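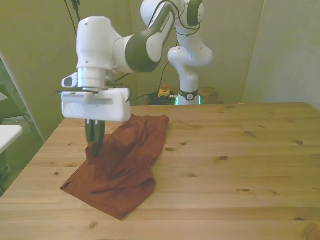
Reddish-brown fabric on a wooden tabletop, gripper closed on a fold.

Skovberg Pronunciation Trainer for Vietnamese

Desktop edition, version 2

Skovberg is a practice program for adult learners of Vietnamese who can already read the alphabet but are not understood when they speak. It plays a word, records the learner, and draws both pitch curves on one graph. All processing takes place on the local machine. An account is required for activation only.

Contents

The word list holds 1,204 entries, each recorded by one Northern and one Southern speaker. Entries are sorted by tone, by initial consonant and by final consonant. Family names have a separate list, as learners tend to meet them early and get them wrong for a long time. Đỗ, for example, is drilled against đó and đo, with the broken Northern tone and its Southern counterpart shown on separate graphs.

The accent is chosen at first start and can be changed under Settings > Speaker. Scores from the two accents are stored separately and are not averaged.

How a session runs

A session contains 11 words by default. The learner hears the word, speaks after the tone, and sees the result in three fields: Pitch, Length and Dullness. Pitch compares the shape of the curve and ignores the absolute height of the voice. Length compares the vowel only. Dullness is our name for loss of contrast across a whole session. A high value means that the learner's tones are drifting toward one flat middle pitch, even where single words still pass.

Dullness needs at least one complete session before a value is shown. Until then the field displays a gray bar.

Words that fail are returned to the queue after two further words. This spacing can be changed, but very long queues make the Length field less reliable — the learner starts to read the entry from the screen and stops listening.

Recording

Any microphone recognized by the operating system can be used. Headsets give steadier curves than built-in laptop microphones. Switch off noise suppression and automatic gain in the system settings before the first recording, as both distort the beginning of the vowel. The input check should be run again whenever the microphone is changed.

Import and export

Custom lists are read from plain text files saved as UTF-8, one word per line. Files in the Brukico flashcard format can also be imported. Audio attached to Brukico cards is kept, but it is not used for scoring unless it is marked as reference audio in the list editor. Session results are exported as CSV.

System requirements

Windows or macOS, 64-bit
2 GB of free disk space
Microphone and headphones
Internet connection for activation and updates

License

One license covers one learner on 2 computers. School licenses are issued per seat and can be moved between learners at the end of a term. Upgrades from version 1 keep all saved sessions, except Dullness values, which are recalculated when the program is first opened.

The user manual was written by Eluned Beddoe and is installed with the program under Help > Manual. A printed copy can be ordered separately.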